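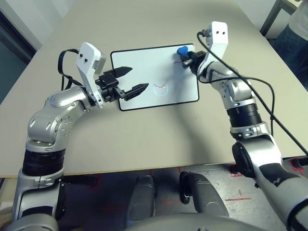
The Brisport sign shop is a workshop of the Hevis chain of garden and household stores, known for its use of two-armed robots in the lettering and drawing of in-store display boards. Until March 2020 every board was drawn by hand, by a staff of five. Simple figures, such as the outline of a cup or bowl in light blue, are now drawn by robot on a white board laid on a table, with the marker held in a gripper. The employees choose the designs, set out the boards and check the results.

The change was planned by Olga Ocampo, the shop's manager, and Ridwan Krishnan, a technician. No jobs were cut, but duties shifted. Drawing had taken up most of the working day, and two employees had reported wrist pain from long runs of the same figure. Both moved to layout and color planning. The shop completed 1470 boards in its first year with the robots.

Opinion among the staff was divided. Tormod Midtbø, a sign painter, objected that new employees would no longer learn brush and marker work through repetition. The shop then set aside 60 minutes a day for hand lettering – a practice still in place. Price boards for seasonal sales are drawn entirely by hand.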